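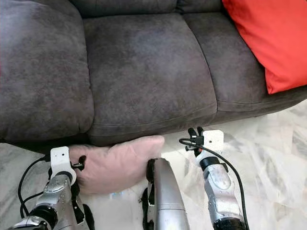 Fig 1. The grey-brown sofa at Markaslow, pink pillow on the floor, red-orange one up on the right-hand seat.

Loose Pillows and Where They End Up
Soft Furnishings in Use, module project report
Larysa Pasichnyk
Submitted 17/12/2025

1. What the project was

Short version. Shared living rooms get untidy, and most of the untidy is soft stuff. Pillows, throws, the odd jumper. I wanted to know where loose pillows go when people stop thinking about them, and whether the sofa they start on makes any difference. Also what a pillow on the floor does to the pillow (dust, mainly).

Original title was about the whole living room incl. tables and shelves. Far too big. Cut down after the first tutorial to sofas and pillows only.

2. The rooms

3 living rooms, all in shared houses in Kunville. I've called them by the street or building name: Volta, Harasym and Markaslow.

Volta: small two-seater, woven cotton cover, carpet. Two people mostly using it.

Harasym: old leather-look sofa, very slippy, laminate floor, throw over the back which is always half off.

Markaslow: the one in Fig 1. Three seat cushions, dark microfibre, marble-patterned tiles in white and grey. Soft pile so it marks whichever way it gets brushed, you get those lighter and darker patches over the seats. The busiest of the three rooms, people eat in there as well.

Nobody was asked to change how they used the room. Housemates knew there was a project on and that it was about pillows, which got some comments.

3. Method

Each room checked over 12 days in December. Whoever was in ticked a sheet by the door whenever they went past: pillow on seat, pillow on arm, pillow on floor, pillow somewhere else. If somewhere else, write where. One line per pillow.

That gave 626 usable lines in total. Some got thrown out, mostly because there was no room name on the sheet or the writing couldn't be read. One whole side of A4 from Harasym went missing behind the radiator and was found after I'd done the totals. Not included.

For the dust part I did a tape test. Strip of clear sticky tape pressed on the pillow, lifted, stuck on black card, compared by eye. Clean / a bit / a lot. Not very scientific but cheap.

I also measured the seats with a tape measure, front edge to back cushion, and wrote down how firm they felt. The firmness thing is only my opinion.

4. What came out

4.1 Floor

Floor was the most common place after the seat itself, in every room. Expected that. What I didn't expect was how often the pillow was written down as right up against the sofa, and not out in the middle. Fig 1 is typical enough: the pink one lies lengthwise along the front of the sofa, one end pressed in under the front edge. Several people wrote "half under sofa" on the sheets without being asked for that much detail.

My guess is the rounded front on the seat cushions. Pillow slides over the curve and drops straight down, no reason for it to travel. At Volta the seat front is squarer and pillows stayed put more, but Volta also has fewer people in it so I can't really separate the two.

4.2 Grip

Thought microfibre would hold pillows better than the slippy Harasym sofa. It did, a bit. The pile does grab. But it depends on the pillow cover too, and a smooth cover on microfibre still goes when somebody sits down hard at the other end. Pillows leaning on the back in a corner lasted longest. Pillows in the middle went first. People want the middle seat clear so they shove things along or off.

Should of tested covers properly, same filling with different fabrics. Ran out of time.

4.3 Dust

Tile shows everything. Little dark specks in front of the sofa at Markaslow, easy to spot on a pale floor, and much harder to see on the Volta carpet even if there's probably more in it. Tape tests from pillows that had been on the floor overnight came out "a bit" or "a lot" nearly every time. Pillows off the seat were mostly "clean", except one at Harasym which was just a dirty pillow.

Worst place was under the front edge of the sofa. The broom doesn't get in there, so whatever part of the pillow goes under comes back with a grey line on it.

Light coloured covers show it most. Obvious but worth writing down as two of the houses were about to buy pale ones.

4.4 Who picks up

Wasn't going to include this but the sheets were full of it. Pillows got picked up when somebody wanted to sit, or when visitors were due. Hardly ever in between. At Markaslow the person hoovering put them on the sofa, did the floor, and then they were ticked as floor again by the evening.

5. Things tried

Last four days at Markaslow and Harasym only.

a) Basket at the end of the sofa. Used for two days then had shoes in it. Stopped.

b) Moving pillows to the corners instead of the middle every evening. Worked best. Takes a few seconds.

c) Non-slip mat offcut under the pillow. Looked horrible, housemates took it out.

d) Sweeping along the sofa front before anything else in the room. Doesn't stop pillows falling but the tape tests were better after.

6. Problems

Sheets depend on people walking past, so evenings are over-counted. Night hardly counted at all.
Three rooms is not many.
I live in one of them and definitly tidied more than normal in the first week.
Firmness not measured properly, see above.
No washing test. Wanted to see if the grey line comes out at 40 degrees, machine was broken.

7. If carrying on

Same sofa, different covers, one change at a time. Longer than 12 days. Get the sheets in a folder. Would also like to compare a sofa with legs, where the pillow could go right underneath, against one with a base down near the floor.

Costs: tape and card from the print shop, basket borrowed, mat offcut free. Sheets and black card strips are in the blue wallet handed in with this.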